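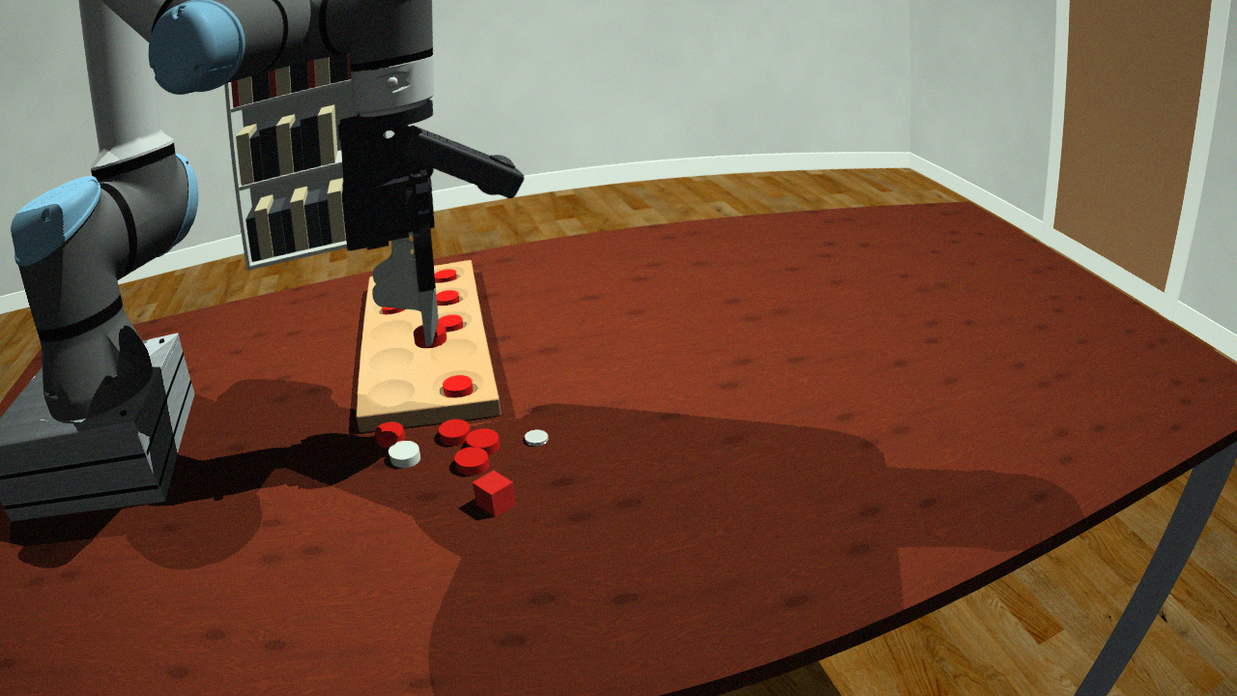 Nomano: a robot arm you can borrow through a computer

Picking up a counter and putting it in a hole is easy for you. You have probably done it in board games since you were very small. For a robot arm it is a long list of jobs, and every one of them has to be worked out by somebody.

Nomano is a computer program that lets children have a go at working it out. It is made by a company called Clekari, and schools, libraries and families can sign up to use it. You get a robot arm, a table or a rug for it to work on, and a set of things for it to move. All of it lives inside the computer. If the arm drops something, nothing gets broken.

A pretend world like this is called a simulation. The computer works out where the light falls, how heavy each piece is and what happens when two things bump into each other. People who build real robots use simulations too, and they often test an idea in one before they let a real machine try it.

What the arm has to do

The first big task in Nomano is called Moura. There is a wooden board with ten round wells in it, in two rows of five. The arm has to pick up red discs, one at a time, and put each one in an empty well.

It sounds simple, but there are other things lying about as well. There are white discs, and there is a red cube. The white ones are the right shape but the wrong colour. The cube is the right colour but the wrong shape. A program that says "pick up anything red" will go for the cube sooner or later, and a cube does not belong in a round well. 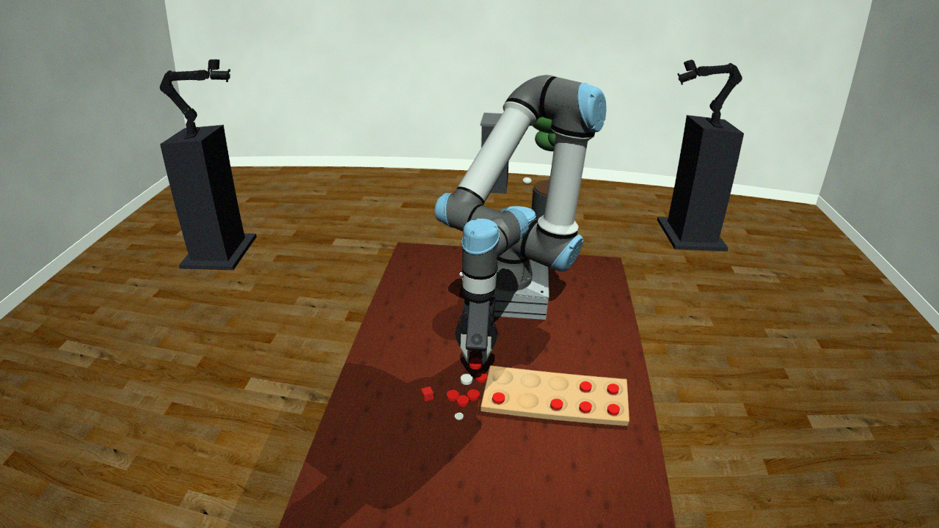 Each move is made of smaller moves. The arm has to travel until its gripper is over a disc, with the fingers open. Then it goes down, closes the fingers, lifts, travels to the board, goes down again and lets go. You build this up in Nomano using coloured blocks of code that click together on the screen. Older children can type the instructions instead.

The gripper is the part that does the holding. It has two fingers that move towards each other and apart again, a bit like your finger and thumb. It has no palm, so it cannot scoop things up. If the discs are lying close together, the fingers may knock one disc while they are reaching for another. Lesson 6 is all about this, and it is the one most children need to do twice.

The bends in an arm are called joints. You have a shoulder, an elbow and a wrist, and a robot arm has joints that do similar work. On the big arm in Nomano many of the joints have light blue caps, so they are easy to spot. When you change the angle of one joint, everything beyond it moves as well. Try this with your own arm: keep your elbow stiff and turn only your shoulder, and see how far your hand goes.

How does it see?

A robot does not have eyes. It has cameras, and Nomano lets you swap between several of them. One shows the room and the whole arm. Another looks out past the gripper, so the fingers are always in view and the board seems to swing about as the arm moves.

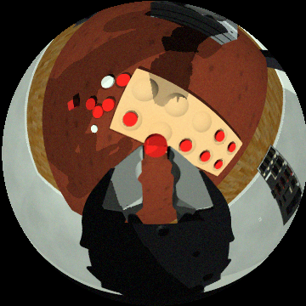
Each camera is good at something different. From far away you can tell how many wells are still empty, but it is hard to judge whether the fingers are lined up. From close by the fingers are easy to check, but a disc in the gripper can hide part of the board. Shadows cause trouble too. The arm makes a large dark shadow, and a red disc lying in the shade looks like a much darker red. If your program is looking for one exact shade, it may miss that disc completely.

The answer is to tell the program to accept a range of reds. How wide should the range be? You find out by testing. One school club ran the task over 300 times before they were happy with theirs.

What you get

There are 16 lessons, and you can save your work after each one. The last four are called Celel, which is a free-play part where you set out the pieces yourself. You can make the task harder by pushing the discs together or by filling most of the wells before you start.
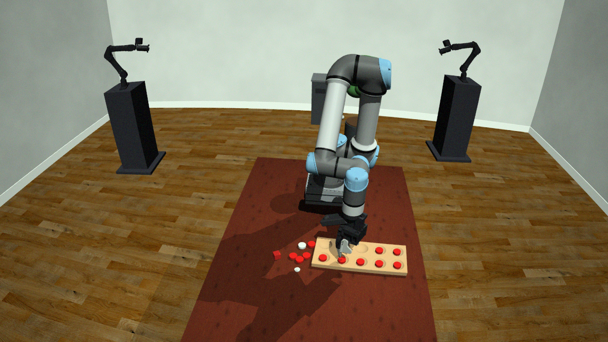
A good rule for filling the board is to decide on an order first. You might finish one row before starting the next, or begin with the wells furthest from the loose discs. Either can work. Filling the near row first sometimes means the arm has to reach over discs that are already in place, so leave plenty of height when it travels.

Nomano costs £17 a month for a family, and a grown-up has to set up the account. Schools pay a different price. It needs a laptop or desktop computer and does not run on tablets yet — Clekari says a tablet version should be ready in October.

There are some things it does not do well. The written help uses a few hard words, such as "trajectory" (the path the arm takes), without saying what they mean. The sound of the motors gets annoying, but you can switch it off in the settings. Children under eight will probably want somebody next to them for the first few lessons.

Words to know

Gripper: the part at the end of a robot arm that holds things.
Joint: a place where the arm bends or turns.
Simulation: a pretend version of something, worked out by a computer.
Trajectory: the path something follows as it moves.

Page last checked 23 May 2023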